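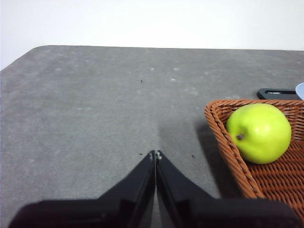 Is a closed gripper a working gripper?

Home Builds Parts bin About Older posts

10 February 2019

I've been promising an update on the arm since December, so fine. The Gravo kit is bolted down in the shared workshop at Skellness, it has power, and the fingers close. I'm told I should be pleased.

The kit cost me 349 dollars. The page I bought it from said it would be "picking and placing in an afternoon." I have 159 hours in my notebook so far, and a good part of that went on the Jarnov driver board, which forgets its zero point whenever it feels like it. The manual spends four pages on safety stickers and one paragraph on calibration.

My test is an apple and a wicker basket. Every demo video uses a foam cube, and foam cubes are cheating: they squash, they have flat sides, they don't roll. An apple is smooth and round and it has a stem that gets in the way. If the arm can't cope with fruit I don't see what it's going to do for me in a kitchen.

What bothers me is the tips. With nothing between them the two fingers meet in a narrow point, and I'm supposed to believe a pair of points will hold something glossy. The Chávez plans (free, and better written than the kit's) use wide pads with a rubber face. I may end up printing those — I said I wouldn't modify anything until the stock parts had a fair run, and I'm already looking at filament prices.

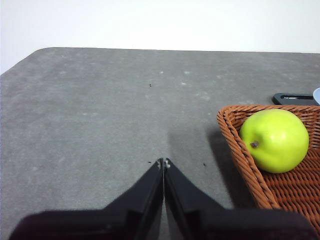
Fingers shut, apple still in its basket.

The control software logs 3,600 readings per run and draws a very handsome graph of them. I've read 726 lines of the source looking for the place where any of it changes how hard the fingers squeeze. Haven't found it yet. If you know which file it's in, leave a comment.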